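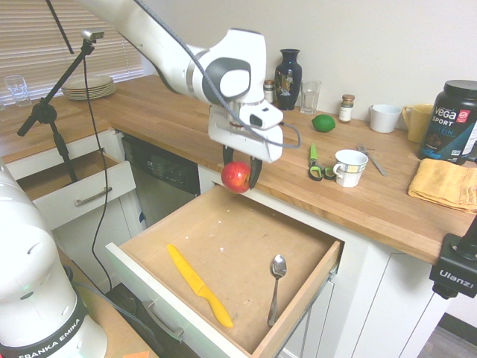 About us

Hi, I'm Gülizar Ersoy, and I started Rollik because I was tired of rewriting the same pick-and-place code every time a cup moved. I'd spent years at bigger companies writing planners for arms that did one thing behind a fence, very fast, forever. Good work, well paid, and I was bored out of my mind. What I wanted was an arm that could cope with a kitchen. Kitchens are awful! Everything is a different shape, half of it is shiny, and the drawers never get closed all the way.

So that's what we do here. Rollik writes software for robot arms that have to work around ordinary household stuff. We don't build arms and we don't sell arms. If you already have one (or two) and you'd like it to put an apple in a drawer without a week of tuning, we're your people.

What we make

There are two products, and they can be used together or apart.

Evetti is the perception side. It takes whatever your cameras see and keeps a running list of what's on the counter, what's in the drawers and where the free space is. The part I'm proudest of is how it handles containers. A drawer to Evetti is a thing with an inside, and the inside keeps existing after you shut it. If a spoon went in, there's a spoon in there until somebody has a reason to say otherwise. You would be amazed how many systems forget about the spoon. Ours did too, for the whole first year, and I have the log files to prove it.

Rikden is the planner and controller. You tell it where things should end up and it works out the order, the grasps and the paths, then runs the arm and watches how things are going while it does. It replans on the fly, so if you slide a mug over while the arm is moving, it doesn't stop and sulk – it picks a new route. It also knows when to give up and ask, and that took us longer to get right than the replanning did. An early version asked permission for everything. It was like working with a very polite intern.

Both of them talk to each other over a plain message format we've documented properly, with real examples, and you can swap either one for your own code. Plenty of our users run Rikden with a vision system they wrote themselves. That's fine by us, and we'll help you hook it up.

How we work

We test on a real counter with real clutter, all day long. Every release has to get through what we call the put-away list, which is 80 small tasks like "fruit in the middle drawer" and "scissors away from the edge," before it goes out the door. We run the list on the hardware, start to finish, and if a task fails we look at the recording together and argue about whose module it was. (It's usually mine. I wrote the drawer-handle detector and it has strong opinions about dishwashers.)

Simulation has its place and we use it every night for the boring checks, collisions and joint limits and so on. But a simulated apple sits exactly where you left it and a real one rolls. Most of our best bug reports start with something rolling.

We ship small updates often. Release notes are written by the person who made the change, in normal words, and if we broke something last time we say so at the top. You can roll back to any older version with one command. I was on the customer side for a long time and I remember very clearly what it was like to find out from a forum post that my gripper force limits had been renamed.

About those force limits – they live in one file, they have units next to them, and the controller won't start if the file is missing. I will talk about this for an hour if you let me.

A bit of history

Rollik started as a side project called Oral, which was my attempt at giving an arm spoken instructions. The speech part was fun and worked okay. The arm part was terrible. You'd ask for the lime and it would go for the green thing nearest to it, whatever that was. After a few months I dropped the talking altogether and went after the harder question of how the arm decides what's in front of it and what to do about it. Oral is still sitting in an archive folder, and once in a while somebody new finds it and gets excited, and I have to gently take it away from them.

The first paid version of Rikden went out in December, to a small lab that was kind enough to send back a very long list of complaints. We fixed nearly all of it. One item is still open and it concerns forks.

Who we're looking for

We're a small team and we like it that way, but we do hire now and then. It helps if you enjoy both the math and the mess, meaning you're happy to spend a morning on trajectory smoothing and the afternoon finding out why a towel confuses the depth estimate. You don't need a robotics degree. You do need to be okay with your code being judged by whether a butter knife ends up where it should.

If you're a student, we run a 60-hour project placement where you own one small feature from start to release. Past ones have covered partly open drawers, see-through glasses (ouch) and a much nicer log viewer than the one I'd made.

Getting in touch

Use the contact form and tell us which arm you have, which cameras, and what you'd like it to do. A short video of it going wrong is worth more to us than a long spec, so please don't tidy up first. I read everything that comes in and either I or one of the developers will write back.

Page last updated 13 Aug 2022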